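Parede de tijolo à vista: o que vale a pena fazer e o que é conversa

Dicas de limpeza e manutenção para quem tem tijolo dentro de casa ou na oficina

Há um produto para tudo. Quem tem uma parede de tijolo à vista já deve ter reparado: há espuma para tijolo, spray para tijolo, cera para tijolo e até um pano "específico" que, lido o rótulo, é microfibra. Comprei vários ao longo dos anos e fui ficando desconfiada. Ficam aqui as notas, com o que continuo a usar e o que deixei na loja.

Pó
O aspirador com a escova macia resolve quase tudo. De cima para baixo, seguindo as fiadas, sem carregar. Se a parede tiver tijolos recuados, é lá que o pó se junta, e a escova larga passa por cima sem lhe tocar. Um pincel de pintor velho, de cerda comprida, entra bem nos cantos.
O espanador eletrostático da Vidano é simpático em móveis. Em tijolo desfaz-se em fiapos que depois tem de tirar à mão.

Manchas
Água morna, uma gota de detergente da loiça, escova de nylon. Molhe primeiro o tijolo com água limpa, senão ele bebe o detergente e fica com uma auréola. Enxague com esponja e deixe secar até ao dia seguinte antes de decidir que não resultou. Já esfreguei duas vezes uma mancha que era só humidade.

Vinagre
Toda a gente recomenda, e eu gostava de saber quantos experimentaram. O ácido ataca a argamassa. Numa junta antiga nota-se depressa: começa a largar areia. Se tem salitre (aquele pó branco), escove a seco e vá procurar de onde vem a água. Limpar o salitre sem tratar a infiltração é trabalho para repetir todos os invernos.

Selantes
O da Mogensen promete "proteção invisível". No meu caso ficou um brilho de plástico que só se vê de lado, mas vê-se. Teste sempre atrás de um móvel, num bocado de 2 tijolos, e espere uma semana. Numa parede interior seca, não sei bem de que é que nos estamos a proteger.
O da Gestano é mate e menos mau. Custou-me 103 euros a lata grande e sobrou mais de metade, que secou na arrecadação.

Furos
Há uma guerra antiga entre furar no tijolo e furar na junta. Para coisas leves, furo na junta, que se tapa com um pouco de argamassa. Para prateleiras com peso, no tijolo maciço, broca de 6, sem percussão até ter o furo começado. As fitas adesivas "até X quilos" não pegam numa superfície destas, diga a embalagem o que disser.

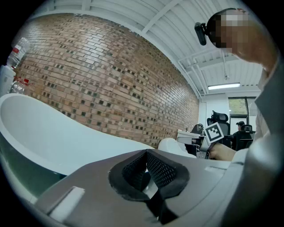
Tetos altos e vigas à vista
Quem tem a parede costuma ter também o teto metálico ou as vigas pintadas de branco, e aí o pó nota-se menos mas cai na mesma. Limpe o teto antes da parede. Parece óbvio, e no entanto fiz ao contrário durante anos. Um cabo extensível com um pano preso por um elástico serve; o kit da Stosia faz o mesmo e ocupa um armário.

Encostar coisas à parede
Deixe um dedo de folga atrás dos móveis, sobretudo se a parede dá para a rua. Peças brancas e lacadas apanham a poeira avermelhada do tijolo e riscam se lha tirarem a seco: pano húmido primeiro, pano seco depois.

Ditte Bjarnason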